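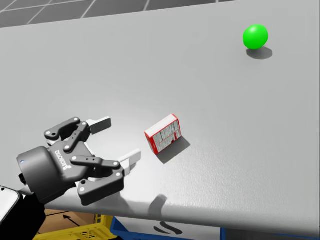
Will the new bus cards make the ride to Bukamport any cheaper? Only for people who make the trip at least 8 times a week, and most riders don't.

Home News Local Transit Schools Weather Archive

Bus card savings look thin for most Mahama riders

September
By the Local Desk

Print this story | E-mail this story

MAHAMA - The bus company Stuvus says its new fare card will save riders money "from the first week." The company's own fare table tells a smaller story.

The card replaces paper tickets on all three lines between Mahama and Bukamport. Riders load money onto it, tap when they board and get a lower fare once they pass seven trips in a week. Trips one through seven cost the same as they do now. The eighth and later trips are discounted, and the count goes back to zero at the start of the next week.

Someone who works a full week in Bukamport and rides both ways will get there. Someone who works three days, or who rides in to shop or see a doctor, will not. Stuvus was asked how many riders fall into each group and said it does not keep that figure. It is hard to see how a company can promise savings to riders whose habits it hasn't looked at.

What it does have is the result of a trial on the Peltetti line last spring. Stuvus handed out 3,402 cards and says 1,189 of them earned the discount at least once. The company calls that a strong showing. Put the other way, almost two-thirds of the people who carried a card for the whole trial never paid a cent less than they would have with paper.

The summary also doesn't say how often those 1,189 cards earned it. One busy week would be enough to land a card in the winning column, and a rider who hit eight trips once in the spring is counted the same as one who did it every week.
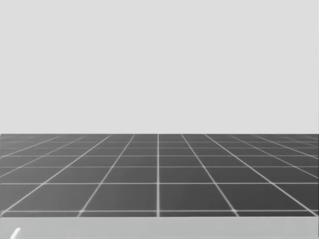
Then there is the price of the card itself. It was free during the trial. It will now cost $3, and the fee does not go toward fares. A lost card has to be bought again, and any balance on it can be moved over only if the rider signed up online beforehand. Riders without a home computer can sign up at the Bukamport terminal, where the counter closes at 4 p.m., before most of the afternoon crowd comes through.

Stuvus says faster boarding will help everyone, discount or no discount. That may be so. The trial summary gives no boarding times, and the Peltetti timetable was not changed while the trial was on. Asked whether any buses had run closer to schedule, the company said it was "encouraged by what drivers are telling us."

Paper tickets will still be sold on board for the first month. After that, riders without a card will pay a higher cash fare, an item that appears on the last page of the fare table and nowhere in the announcement. The company has not said what it expects to collect from it.

Cards go on sale at the Mahama and Bukamport terminals later this month.

Print this story | E-mail this story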